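Print this page | E-mail this page

The Back Room at Paquette Street

A short gallery from the shared workroom on the second floor, June

The back room is the smallest of the rooms we rent to members, and the one people ask to see before they sign up. The main floor has been photographed plenty of times. This page is for the other end of the hall, where the brick starts.

The building went up in 1927 as a storehouse for Stalum, a dry goods firm, and the room kept its brick when the rest of the floor was plastered over. The whole floor comes to 2,300 square feet. The back room is 676 of that, counting the closet. Omolara Ekpo drew up the furniture plan, and most of it has stayed where she put it. The one change was the big table, which was supposed to go in the middle of the room and ended up by the wall after a week of people walking into it.

Members may leave small items on the table overnight. Bags and laptops go in the closet. The items change from week to week, and the page will be updated when there is enough new to show.
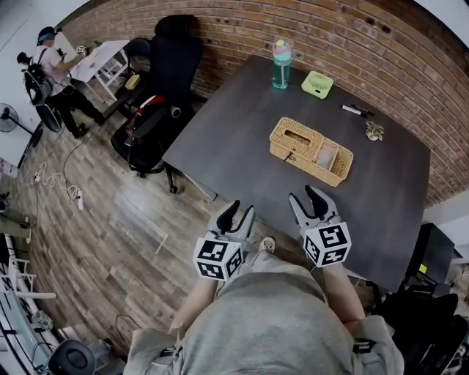
The big table by the brick wall, with the wicker tissue box near the center, a teal water bottle toward the back, and a small succulent by the pens. Mesh chair at left.

The table is the piece we get the most questions about. It came from Kandard, second-hand, and the dark gray top was already on it. It shows dust more than a light top would, so it gets wiped down every Friday. Please lift things when you wipe -- the tissue box especially, as crumbs collect under it.

The tissue box was Joelle Yammine's find. She wanted something with a second compartment so that small things would stop drifting across the table. Refills are on the closet shelf, left side. If you take the last pack, write it on the sheet.

Succulents are easy on a shared table. Ours gets a little water every 2 weeks, and Kelechi Usman keeps the schedule. Please don't water it in between, even if the soil looks dry. We lost the previous one that way.

The mesh chair is from Fultex and has the tall back. It adjusts with the lever under the right side of the seat. Set it however you like, but push it in when you leave, as the aisle on that side is narrow. Anything left hanging on a chair over the weekend goes to the lost and found box at the front desk.

Pens and markers are for everyone. Markers that have run dry should go in the trash and not back on the table.

Remigiusz Wilczyńska is putting together a second set of pictures, covering the hallway shelves and the kitchen corner. Nnamdi Adeleke has asked for one of the coat hooks as well, now that they are finally up.

To book the back room, ask at the front desk before 4 p.m. for the following day.

Get our newsletter: room news and open dates, once a month. Enter your e-mail to sign up.

Contact | Copyright Paquette Street Workrooms | Back to top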